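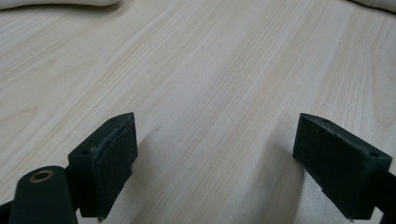

I have wanted to write about the Kindus grip kit since May, and every time I sat down to do it I ended up playing with the thing instead, so please forgive me if this runs long. I've got a fresh pot of coffee and the house is quiet until six, so here goes.

For those who are new, I spend a good part of my free time putting together small automation projects, mostly for my own amusement and now and then for my friend Vittoria Piras, who runs a little upholstery business and has more fabric samples to sort than any one person should. It was Vittoria who first pointed me to the Kindus. She had seen it at a trade evening and thought (correctly!) that I would not be able to leave it alone.

What you get for your 600 dollars is a hand-held gripper you work yourself, plus the software to record what you did and hand it over to an arm later on. You squeeze, the two fingers close, and you go about picking things up the way you want the robot to do it. I had used the Pridetti before this one, and I was fond of it, but the Pridetti always made my wrist ache after a long morning. The Kindus sits lower in the hand and I can go for 2 hours before I start looking for an excuse to stop.

The fingers are my favorite part. They are big, chunky things with padding on the gripping faces, and that padding makes all the difference with cloth and other soft stuff. Bare plastic fingers tend to slide right off a folded napkin, or else they pinch so hard that you leave a crease. With these I can take hold of a rolled sock or a small cushion and feel it give a little, and set it down again without dragging it halfway across the table. My mother would have called that good manners.

Now for the grumbling. The pads wear. Mine have gone a bit fuzzy along the top edge, and I wish Kindus put a spare set in the box at this price. I wrote to them, and a very kind man named Fulvio Villa wrote back the same afternoon and told me the pads are sold separately and that I could also cut my own, which I may try once I find a felt I like. He also sent me a much better page of setup notes than the one in the manual. If you buy the kit, ask for those notes right away! The printed manual spends four pages on unpacking and half a page on calibration, and I lost a whole evening to that half page.

The linkage has brass-colored bushings, and I must say the motion is lovely, very smooth, with none of the gritty feeling I got from the Russo kit I borrowed last year. I did have to snug up a couple of the screws after the first week. I'd suggest doing it before you begin, and then again whenever you hear a click that wasn't there the day before.

A word about where you work, because it mattered more than I expected. I started out on my glass desk and the recordings were a mess, all glare and reflections. I moved to the pale wood table in the back room, where the light is even in the mornings, and things got better at once. You still get the shadows from your fingers falling across the wood, but the software doesn't seem to mind those. I also learned to keep the piles I'm not using pushed well back, so there's a good stretch of clear table in front of me before I reach for the next thing.

The company offers a training service too, called Jadwood, where you send in your recordings and they send back something ready to run on an arm. I've only tried it once, with a set of 1,000 pickups that took me far too many evenings, and I'm still waiting for the result, so I'll save my opinion for another post.

Would I buy the kit again? Yes, and I'd buy the spare pads in the same order. Vittoria is coming by next month to borrow mine for her samples, and I've already warned her that I want it back. If any of you have found a good felt for the fingers, do leave me a note in the comments and tell me what glue you used.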